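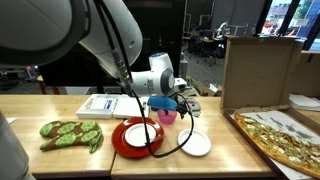 The Stamgate oven mitt is a padded mitt for one hand, made by Clullen for people who carry food from the oven to the table every day. It is sold as a single piece and fits the left or the right hand equally. We offer it in several patterns, and the brown one with bright green rounded shapes is the pattern our customers ask for most. It looks well on light wood, and it does not disappear there when you need it quickly, as you may judge for yourself next to the red plate and the open pizza box. The thumb is set wide from the palm, so that a big hand can close on the edge of a tray without pulling the cloth.

Product details

Name: Stamgate oven mitt, single
Maker: Clullen
Item number: 269
Outer cloth: cotton, printed
Filling: cotton wadding, two layers
Lining: plain cotton
Washing: machine, 40 degrees, with similar colours
Drying: on a line, not in the dryer
Delivery: in a paper sleeve, without plastic

How to use it

Please put the hand fully inside before you take hold of anything. The tips of the fingers should reach the end of the mitt, and the cuff should lie over the wrist. If you wear long sleeves, pull the cuff over the sleeve.

The mitt must be dry. A damp mitt lets the heat through much faster than a dry one, and this is true for every cloth mitt, also for those which cost more than ours. When it has become wet, hang it up and take another one. For heavy trays we recommend to order two pieces and to work with both hands.

It is made for short contact: lifting a tray, turning a dish, pulling out a rack. It is not made for holding a hot pan during a long time, and it should not be used over an open flame or as a mat under a hot pot. For this last purpose please see the Fiadzo table mat, which is sold separately.

At the table

Many customers write to us that they do not put the mitt back in the drawer when the guests come, and we find this a good habit. When people serve themselves, the second tray often comes out of the oven while the first is still being eaten, and then everybody looks for the mitt. 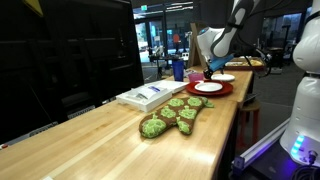 Clullen Kitchen Catalogue, Issue 11, page 68

On a long butcher-block table the brown and lime-green print is easy to find among the plates and cups. At the cuff end there is a small green loop or tag. The mitt may be hung up between uses. Any hook that is not too thick will do, and we advise a place beside the oven and not above it.

The print was drawn by Ignacio Pastor, who also made the patterns for our Plitedik tea towels. He wanted a shape which repeats without straight lines, so that a stain is less visible between two washings. The green will become a little softer after the first washes. This does not change the protection.

Care

Shake out crumbs before washing. Do not use bleach and do not iron over the thumb, where the seams lie close together. Sauce and cheese come off better if you treat the spot with cold water and a little soap the same evening. Before you use the mitt again, press it between your fingers at the thumb and at the tips. If you feel a thin place in the filling, please do not repair it but replace the mitt.

Ordering

Single mitts are sent from our store in Stamgate. Shops and canteens can order in cartons of 20 pieces, one pattern in each carton. Mixed cartons are possible in July, when we clear the patterns of the previous catalogue. For cartons and for questions about cloth samples, please write to Shona Lockyer in the sales office and mention the item number and the pattern.

Unused mitts may be returned in their paper sleeve. We cannot take back mitts which have been washed.

Page updated 2021-03-12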